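The Blanket at the Foot of the Bed

Home and Rooms, October issue

When I came to this country I owned 2 suitcases and one blanket. I mention the blanket because it taught me how to make a bed. My first room in Pastia was so small that the bed was also the sofa, the table and the wardrobe. Everything I took off in the evening landed there.

Today the shops want us to buy many layers. At Sayegh, the linen store near the old market, I was shown a set with 16 parts for 400 dollars. The seller was kind, but I asked her where all these cushions sleep at night. She laughed and sold me a cotton throw.

My own rule is simple. Choose neutral colours, close to each other, and let the fabrics be different to the touch. Smooth at the head, rough at the foot. I wash the top blanket every 8 weeks, and I dry it flat, so the pile does not go hard. 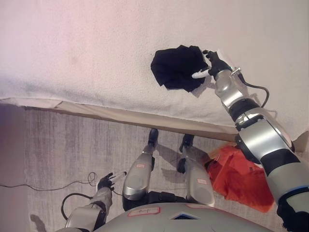
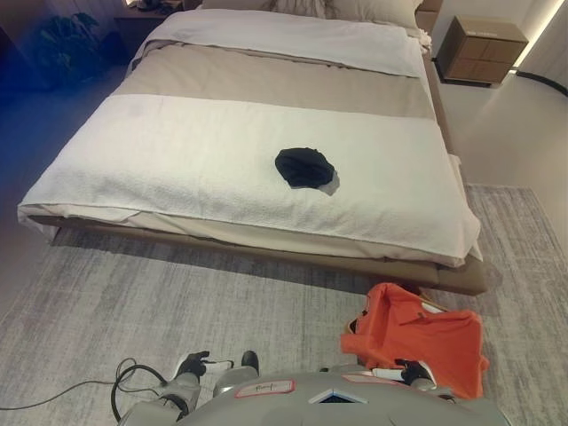 A thick blanket at the foot has a second job, and I think it is the more important one. It is where we put things down. You come home tired, and the chair is too far. On pale bedding one black piece of cloth, left crumpled in the middle, is the first thing the eye finds, and the beige band and the folded duvet behind it must wait. I do not find this ugly. It only asks for a hook. I bought mine from Pomix and fixed it beside the door, at the height of my shoulder, and for bigger clothes I use an old Wirkosier rack which I painted grey last winter. The blanket I shake out of the window before breakfast, if it is not raining.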